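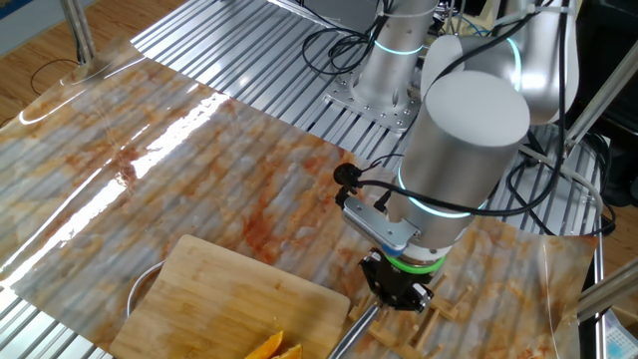 4. Tischfolie auflegen und Schneidplatz einrichten

Gilt für die Plustum Tischfolie, Marmoroptik glänzend, Rolle 3000 mm x 650 mm. Matte Ausführung siehe Kapitel 5, die klebt anders.

Vor dem Start

Tisch abräumen, soweit es geht. Was fest verschraubt ist, bleibt stehen, da wird die Folie nur herangeführt. Rolle am Vorabend auspacken und flach hinlegen, sonst rollen sich die Enden dauernd ein. Bereitlegen: Lineal, Cuttermesser mit frischer Klinge, trockenes Tuch, Spülmittel, Klebepads (liegen bei), Schneidbrett.

4.1 Untergrund

1. Oberfläche absaugen. Bei Tischen mit Rillen oder Profilen auch die Nuten, mit der schmalen Düse. Krümel drücken sich später durch und man sieht sie im Glanz sofort.
2. Feucht wischen, wenig Spülmittel. Kein Glasreiniger, kein Spiritus.
3. Trocknen lassen. Richtig trocknen, auch in den Rillen.

Hinweis: Auf gerillten Tischen trägt die Folie nur auf den Stegen. Hält gut, aber bitte nicht mit spitzen Sachen draufdrücken. Wer es ganz glatt will, legt die Unterlage von Hodelex drunter (nicht im Lieferumfang).

4.2 Zuschneiden

4. Tisch ausmessen. An den Seiten, die überhängen sollen, 70 mm zugeben.
5. Folie mit der Rückseite nach oben ausrollen, anzeichnen, am Lineal schneiden. Nicht auf dem Tisch schneiden, den ihr gerade geputzt habt.
6. Muster prüfen! Die Marmorierung hat eine Richtung. Bei zwei Bahnen beide gleich herum legen, sonst laufen die Adern an der Naht gegeneinander.
7. Muss nicht bis an jede Kante gehen. Ein Streifen Tisch darf frei bleiben, etwa wenn dort etwas montiert ist – lieber gerade abschneiden als um jede Ecke herumfummeln.

Vorsicht: Schnittkanten sind schärfer als sie aussehen. Ecken leicht abrunden, Schere reicht.

4.3 Auflegen

8. Eine Kante anlegen und mit zwei Pads sichern. Noch nicht festdrücken.
9. Folie langsam abrollen, mit dem Tuch von der Mitte nach aussen streichen. Zu zweit gehts schneller.
10. Wellen? Zurückrollen bis vor die Welle und nochmal. Ziehen bringt nichts, die Folie dehnt sich und wirft am nächsten Tag erst recht Falten.
11. Restliche Pads unter die Ecken, festdrücken, fertig.

4.4 Schneidbrett

12. Brett immer auf die Folie, nie direkt auf der Folie schneiden. Ein Schnitt und Saft läuft drunter.
13. Rutscht das Brett: feuchtes Tuch drunter, gut ausgewrungen. Gummimatten gehen auch, aber keine schwarzen, die färben manchmal ab.
14. Brett nach der Arbeit hochstellen. Liegt es nass über Nacht, gibts matte Ränder, und die bleiben.

ACHTUNG: Folie ist bis 70 °C geeignet. Keine Töpfe, keine Bleche, auch nicht kurz. Untersetzer verwenden.

4.5 Pflege

Täglich feucht abwischen. Rote Bete, Kurkuma und Kugelschreiber sofort, nicht erst am Abend. Keine Scheuermilch, kein rauher Schwamm, die Oberfläche wird blind. Metallteile nicht über die Folie schieben sondern anheben – Kratzer fallen bei Glanz sehr auf.

Einmal im Monat Ecken lösen und drunter nachsehen. Pads, die nicht mehr kleben, tauschen. Ersatzpads: Bestellnr. 200, Ersatzrolle: Bestellnr. 650.

Stand Kapitel 4: 10. April 2026, Pirmin Strebel. Korrekturen bitte an Nermin Kılıçarslan, die nächste Fasung kommt im Juli.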